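Teemu Saarela has designed demonstration rooms at Brorent for many years, and he still begins each one with a pencil. I met him in October 2021, when the newest room was open to visitors.

"First I ask where people will stand," he told me. "The machines come after."

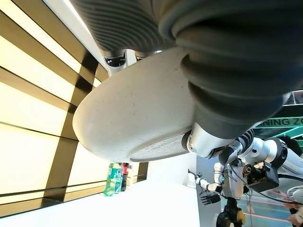
Colour was his next subject. He wanted calm surfaces, and a few strong lines that guide the eye. Over the hall there are teal-green lights along the ceiling structure, and the sign with white letters is dark green, so the two belong together. "I tried 133 greens," he said, and laughed. "My colleague Kaede Kobori threw away most of them."

Kobori was responsible for the kitchen corner. She wanted a real sink in a white countertop - a painted one would feel like theatre.

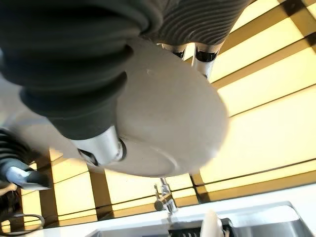 "A kitchen must have warm light," she said. "With cold light people don't stay." She and Saarela disagreed over this for a whole June, and she won.

Their next room, for Hakala, will be smaller. Saarela has already bought the pencils.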